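15 August 2019

Ten days into the big sort-out and I am still enjoying myself, which surprises everybody but me! Rizwan came over early with bagels and we got straight into the back hallway, the part I had been putting off since June. I found my old swim goggles, three umbrellas (two good ones!) and the recipe cards from Simone that I was sure had gone out with the Christmas paper. Her coconut cake is in there, in her handwriting, with butter on the corner. I am making it this weekend and that is final.

Then the toy shelf, the craft drawer and whatever had slid behind the dryer. I love this kind of job. You pick a thing up, you remember it, you decide, and on to the next one. Rizwan is faster than me and much tougher, he would have thrown away the puzzle with the lighthouse, but I counted the pieces in my lap while he had his coffee and all 35 were there. So it stays, and Jucélia's little one can have it when they visit.

Nayara called around noon to ask if we had anything for her classroom. Did we ever! She wants small, tough, colorful things that can be wiped down, for pouring and sweeping and rolling around on the floor. I told her she'd called on exactly the right day. She laughed and said I sounded like I'd won something.

I kept thinking about her kids all afternoon. Four- and five-year-olds LOVE a dustpan. Mine used to sweep the same patch of porch over and over and get furious if you helped. And a plain ball beats nearly anything with batteries, I will argue that with anyone.
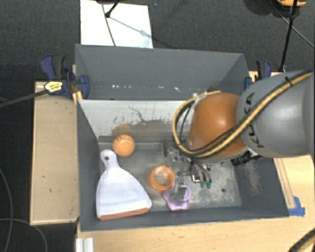
Dustpan, orange ball, orange bowl and the little purple cup, all in the gray bin.

I like the oranges together, they cheer each other up. The purple one is my favorite though, with that wavy shape, and I was a tiny bit tempted to keep it for paper clips. No. It goes to Nayara.

Tomorrow the linen closet, and I need to call Osvaldo back about the ladder. Feet sore, very happy, bed.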